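Nilside Storage Bins and Carpet Tiles
Frequently asked questions

Last updated: Thursday, April 17, 2014

We receive many of the same questions by e-mail and by telephone, so I have collected them on this page. If your question is not here, please write to us and I will add it. Wilma Baert

What is the difference between the Nilside and the Turnstead bin?

Both are open bins of gray metal, and from the front you will not easily see which one you have. The Nilside has a folded rim, the Turnstead has a rim that is cut and then ground smooth. The Nilside is also a little heavier when it is empty. If you lift your bins by hand many times in a day, you may prefer the Turnstead. For bins that stay in one place we advise the Nilside.

Do the bins come with a lid?

No. They are made to be open, so that you can reach in from above. Some customers asked for a lid against dust, and we have tried two models, but we were not happy with how they closed. At this moment there is no lid in our list.

Can I put two bins directly against each other?

Yes, this is how most people use them. The side walls are straight, so one bin can stand behind the other or next to it with no gap where small parts can fall. When you place them, put the first bin in its position, then push the second one to it slowly. Please keep your fingers on the outside of the rim.

What can I keep in the bins?

Bars, blocks, short pieces of tube, castings, and also wooden parts if they are dry. We do not advise liquids. The seams are welded only at points and they are not watertight. Loose powder is also not a good idea for the same reason.

Is there a maximum load?

For the standard size it is 40 kilograms, spread over the whole floor of the bin. One heavy piece in the center is more difficult for the metal than many small pieces with the same weight together.

How should I lay bars in a bin?

Lay them flat, side by side, all in more or less the same direction. It does not matter if they are a little tilted. It does matter that they do not lie across each other, because then the lower one is hard to take out and the upper one can slide. If you keep more than one color in one bin, leave some free floor between the groups.
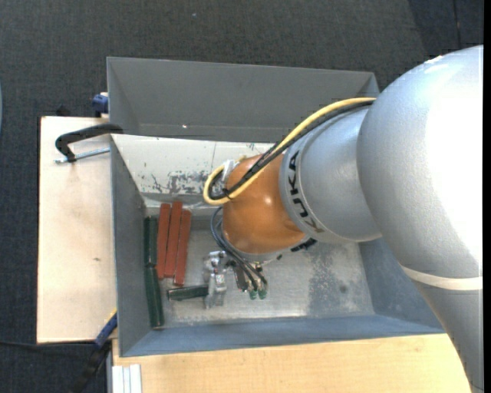 With few bars in the bin you have this free floor without any effort. When the bin becomes fuller, people begin to put the new bars on top, and after one week the order is gone. My colleague Pieter Meijer solves it with a second bin for the overflow and he moves the bars over when there is place again. This works well also in a small workshop.

The floor of my bin has become worn. Is this a fault?

No. The metal is not painted on the inside, and every bar that slides over it leaves a mark. After some months you will see scratches and dull places. The bin is still good. We see a fault only when the floor is bent so much that the bin rocks, or when a point of the weld has opened. In these cases, please send us a photo and the order number.

How do I clean the bins?

Take everything out, brush the corners with a dry brush, and wipe the floor with a cloth that is slightly damp. Dry it after. Do not use a wire brush, also not when there is a stain that does not go away. For oil you can use a normal household degreaser.

Can the bins stand on carpet?

They can. Our Mazza carpet tile in dark charcoal was chosen with this in mind. It has a short and textured surface, so a bin does not slide easily and makes less noise when you put it down. On a soft carpet with long pile we do not advise it, the bin will stand uneven and the edge leaves deep lines.

Will a bin leave lines in the Mazza tile?

A light line, yes, if the bin has stood there a long time with a full load. Brush it against the direction of the line and wait until the next day. If it is still there, you can exchange the tile with one from a corner where nobody walks.

Which color of bars can I order for practice and sorting?

Our Ilta bars are available in brick red and in dark green. The order number for red is 662 and for green is 526. They are sold in packs of 4. Please be aware that the color can be slightly different from one production to the next, so if you need that all are the same, order them together.

Can I buy one single bar?

Only in our shop, not by post. Ask for Wouter Coppens at the counter, he keeps the opened packs.

I received the wrong color. What must I do?

Please do not use them. Write to us with the number that is on the pack label, and we send the correct pack at our cost. You can return the wrong pack in the same box.

Do you deliver to Norway?

Yes. Gunvor Solheim takes care of these orders and she can give you the price for transport before you decide. The bins are sent nested where the size permits it, with paper between them.

Can I return a bin that I have used?

If it is clean and not bent, we take it back within the month. For a worn floor we do not reduce the price, see the question above. Carpet tiles we take back only when the pack is closed.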